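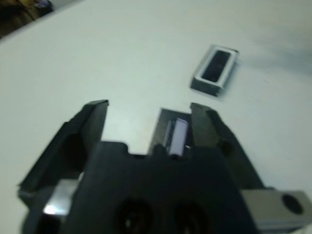
Can grown-ups who have never played soccer join Keogh?

Beginners are very welcome at any time of the season, and the only things you need to bring are shin guards, a water bottle and shoes you don't mind getting muddy.

Print this page | E-mail this page

About Keogh Soccer Club

We get that question more than any other, so it seemed a friendly way to start! Keogh is a neighborhood soccer club for children, teenagers and adults, and we play at Kakden Park, on the two fields behind the old swimming pool (if you come in from the north side, keep going past the tennis courts, everyone thinks they have gone too far and turns back). We have 443 members this season, up from 424 the season before, and we are very proud of that, although it does make the parking lot a bit lively when the youth games let out.

The club began with a handful of families who wanted their kids to play close to home instead of driving across the county every weekend. They borrowed a set of goals, marked the lines themselves with a machine that leaked, and put up a sign asking if anyone else would like to play. Quite a few people did. Some of the children from those first teams now coach here, and one or two of them have children of their own in the under-sevens, which makes the rest of us feel rather old.

How we play

Our youngest players don't keep score and don't have league tables. They get small fields, small goals and as many touches of the ball as we can fit into an hour. From the under-tens on, our teams enter the Cloren Youth League, and there we do like to win, we won't pretend otherwise. Everybody who turns up for practice gets a fair share of the game on the weekend, though, whatever the score happens to be and whoever we are up against.

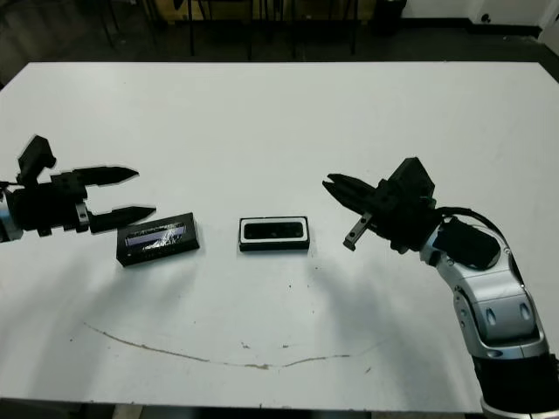

The adult side of the club is a little looser. We have 5 adult teams, ranging from a women's side that has been moving steadily up its division to a group of over-forties who would tell you they are there for the exercise and then argue over an offside call all the way to the parking lot. There is also an open kickabout in the evening for people who can't commit to a season, and you're free to come once and never again, or every week for years, as several people have done.

Our big event is the Flurivus Cup, which we host every August. Teams come from all over the area, the grill is going from morning on, and the final is played under the lights on the main field. The cup itself is dented on one side from the year it fell off the roof of a car. We had it looked at and decided we liked it better with the dent.

Joining us

Registration forms are at the clubhouse, and you can pay for the season in one go or in parts. If the fee is a worry, please have a quiet word with any of the coaches, as we keep a fund for exactly that and it is there to be used. We also have a closet full of outgrown cleats in decent shape, so have a look through it before you buy a new pair.

The clubhouse is open whenever there is practice, and the coffee is free for parents waiting on the sidelines. Come by and say hello!

Last updated: May 8, 2022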